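Otis Blackwood
November, 9:40 pm

OK so I finally did the thing I've been threatening to do since summer. The utility drawer AND the shelf under the sink, both in one evening. Strap in, this is a long thread about very small objects.

Rule I stole from my sister: you don't sort inside the drawer. Everything comes out into one big open container and it all has to sit there together looking at you. If it's still in the drawer you will close the drawer. I know me.

First surprise was how many things live under a sink for no reason at all. Why was there a ball? We don't have a dog! We have Pando, who is a cat and who has never once chased anything in her life. 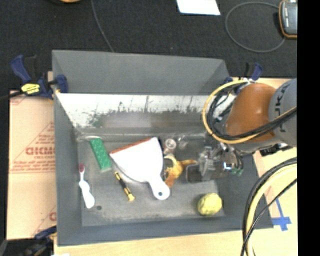
Anyway, the dustpan question. I love a plain white dustpan with a hole in the handle, because a hole means a hook, and a hook means it is off the floor forever. Hook went up inside the closet door at 78 cents. Best money I spent all month.

Toothbrushes! Once one's done with teeth it gets promoted to grout. But it has to LIVE with the cleaning stuff from that day on, and I mean that very strongly, after what happened when Dvorak stayed over (sorry again Dvorak, you were a good sport).

Small screwdrivers: I used to keep them in the toolbox like a responsible person and then never go get one, so every battery cover in this house got opened with a butter knife. Now one little one stays in the kitchen drawer. The big ones can stay in the garage and feel important.

Somebody asked about boxes. I'm fine with boxes if I know what's in them without opening. If I have to shake it, it gets opened right then and either it gets a label or it gets recycled. I opened one tonight and it was full of smaller boxes. I sat down for a minute after that.

For the drawer itself I got the Flevex dividers, the springy kind. 2 packs did it. I wanted the Corkier liner too but the roll is 95 inches long and my drawer is, you know, a drawer. If anyone local wants to split a roll, message me!

Food does not go in the utility drawer. I'm typing this mostly for one member of my household who knows who he is and who thinks a drawer is a fine place for half a granola bar.

Still left to do: the shoebox of cords. I looked at it, it looked at me, I put the lid back on. Maybe next weekend, maybe spring.

Going to bed. Tell me the weirdest thing under YOUR sink, I'll read them with coffee.

© Otis Blackwood | Contact | Back to top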